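周日去看了一家毛巾厂的开放日

朋友转来报名链接的时候，我以为是那种卖床上四件套的老年旅游团，点进去才发现是正经的工厂开放日。厂叫 Sedero，做毛巾、擦碗布和一点婴儿浴巾，在城外的工业区，从地铁终点站出来还要坐九站公交。公交车上除了我，只有一个抱着一箱鸡蛋的大叔，他在第三站就下了，后面的路我一个人享受了整辆车的空调。

门口签到，领一张贴在衣服上的名牌，一双耳塞，一张饮料券。名牌上我的名字少了一个字。签到的姑娘说可以重打，我看了看后面的队，说算了，少一个字也挺轻便。

耳塞是认真的

第一站是织造车间。领队是厂里的工艺主管 Iwona Pietrzak，波兰人，中文讲得比我们队里两个人都标准，骂机器的时候尤其地道。她进门前叮嘱了三遍戴耳塞，队里一位戴渔夫帽的先生没戴，说自己在建筑工地干过，什么没听过。门一开，他把耳塞塞得比谁都快。

毛巾上的毛圈是怎么来的，我活到现在第一次弄明白。织机上有两组经纱，一组绷得紧，做底；另一组放得松，打纬的时候被推着拱起来，就成了圈。松的那组放多少，圈就有多高。讲解全靠手势和一块写字板，Iwona 写一句，举起来，转一圈，擦掉，再写。写到“毛圈高不等于吸水好”的时候她在下面画了两道线，看得出来这句话她跟客户吵过很多次。

出了车间她才把后半句说完：圈太高容易勾丝，洗几次就像被猫关照过。商场里摸着厚墩墩的那种，很多是柔软剂的功劳，回家第一次用，水在上面滚来滚去，跟荷叶似的。我想起家里那条，没有吭声。

染色和一股煮玉米的味道

染缸在隔壁一栋楼，只能隔着玻璃走廊看。走廊里有股味道，有人说像煮玉米，有人说像理发店，争了一路。墙上挂着色卡，光是蓝色就占了半面墙，名字起得很有文化：远雾、初霁、旧信封。我问旧信封为什么是蓝的，带我们的实习生想了想，说这个问题以前没有人问过，他可以去问一下。后来他没再出现。

这一段有点长，主要是讲水。他们的水处理系统叫 Skutix，展板上画得像地铁线路图，换乘站特别多。我认真看了五分钟，只记住出水口那边养了一池锦鲤，用来表示信心。锦鲤很胖。

检验室

我最喜欢的反而是检验室。地方不大，比车间安静得多，一摘耳塞，大家说话都还在喊，互相喊了一阵才缓过来。

吸水测试非常朴素：剪一小块布，平放在水面上，掐表看它多久沉下去。沉得快就是好布。围观的人看得屏住呼吸，一块布沉下去的时候居然有人鼓掌。还有一台摩擦色牢度的机器，拿白布在有色的布上来回蹭，蹭完了对着灰卡评级。评级靠人眼，Iwona 说年纪大的检验员反而稳，年轻人看久了什么都是三到四级。

旁边一张桌子讲布的手感和皱法。一块擦碗布团成一堆再摊开，折痕深浅、边角回不回得来，都看得出整理工序做得怎么样。她的说法是，刚出厂的布都会装，烫得平平的，揉一把才露出本性。渔夫帽先生说人也是，大家礼貌地笑了笑。
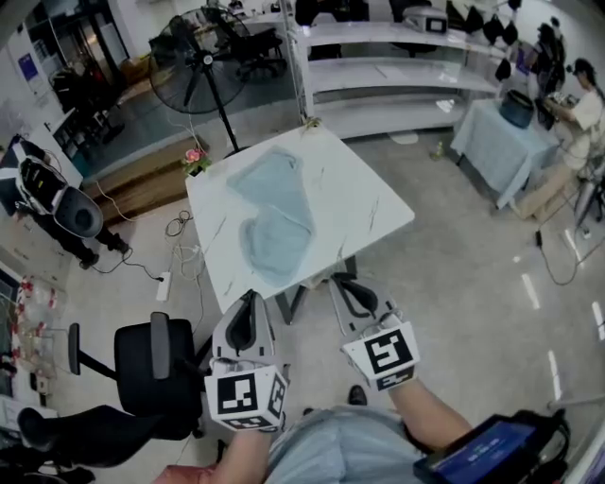 午饭和饮料券

食堂给参观的人开了一个窗口，套餐两种，红烧鸡腿和番茄炒蛋。排到我的时候只剩番茄炒蛋，前面那位端走了最后一只鸡腿，边走边回头看我，眼里有歉意，脚下没有减速。饭是好吃的，米饭可以自己加，汤里能找到紫菜，要花点耐心。

饮料券能换一杯叫 Gellness 的东西，据说是厂里跟附近一家饮料公司合作的，荔枝味，里面有晶冻，吸管偏细。整个食堂都是用力吸东西的声音，比织造车间还有节奏。我吸了一半放弃，改用勺子。

同桌是一家三口，小朋友上二年级，要写一篇参观作文，妈妈一直提示她“今天你最难忘的是什么”。小朋友说锦鲤。妈妈说再想想。小朋友又想了想，说最胖的那条锦鲤。

下午场：老板讲历史

下午有个小讲座，在二楼会议室。厂子前身是个织纱布的作坊，后来接了一家叫 Chisholm 的酒店用品商的单子，第一笔就是 3,302 条浴巾。为什么有那个零头，老板讲了二十分钟，大意是对方把房间数抄错了，又不肯改合同，多出来的两条现在裱在楼梯口。我下楼时去看了，确实是两条浴巾，打着射灯，颜色已经有点发黄，庄重得让人想脱帽。

讲座后半段是他对电商平台的看法，这里就不转述了，总之他有看法，而且不止一个。我后排那位睡得很沉，散场时被掌声惊醒，跟着鼓了几下，鼓得比谁都真诚。

仓库特卖

所有开放日的真正目的都在最后一站。仓库一角摆了几排长桌，尾单和色差品堆得像小山，按筐卖。领队的喇叭刚说完“大家可以自由选购”，上午走两步歇三步的几位阿姨已经到了第二排。

我原计划什么都不买。结果是浴巾四条，擦碗布一捆，还有一块不知道做什么用的长条布，摊主说可以当桌旗，我家的桌子上一般放的是快递。结账满 200 元送一只帆布袋，我差一点，又拿了一双毛巾布拖鞋凑数，到家发现两只一样大，但都是左脚。

色差品值得挑。所谓色差，多数要把两条并排放到窗边才看得出来，单独挂在浴室里谁也分不清旧信封和远雾。要避开的是压在筐底的，有几条边上跳了线。我在现场学以致用，每条都揉一把再看，旁边的阿姨问我是不是内行，我说刚学的，她也跟着揉。没过多久整排人都在揉毛巾，收银的小伙子表情复杂。

给想去的人

报名在他们公众号，免费，名额放得很早，抢得也快。Iwona 说去年全年来了超过 2,000 人，厂里最怕的是穿高跟鞋的，车间地面有格栅。穿平底，别穿黑衣服，棉絮会沾一身，我那件黑外套回来以后像养了两只白猫。

停车位有，但开放日基本被员工占满，坐公交反而省心，只是末班车早，下午五点多就没了。我是掐着点跑出去的，背着帆布袋，左手拎浴巾，右手提拖鞋。司机看了我一眼，问是不是去进货。

浴巾洗过两遍了，吸水很好，掉了一点毛，蓝色的那条没褪色。拖鞋我给厂里客服发了照片，对方回得很快，说可以补寄一只右脚的，运费到付。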